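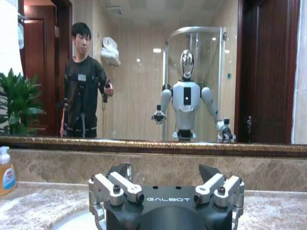
How to stop a bathroom mirror steaming up

I love this trick, and it costs next to nothing! You need a bar of plain soap, two soft cloths and a spare 9 minutes.

Start with clean, dry glass. Any old polish or toothpaste splashes will smear, so go over it with warm water and a drop of vinegar first.

Rub the dry soap lightly across the mirror in big loops - less than you think. Now buff with a dry cloth until the streaks go. Keep at it, as it looks dreadful halfway through and then suddenly comes up lovely.

Mine lasts a good fortnight, even with the hard water we get here in Senthorpe. Shaving foam works too (the cheap white sort, not gel), but wipe it off well round the edges - damp creeping in behind the glass is what causes those black spots.

Next month: limescale on taps.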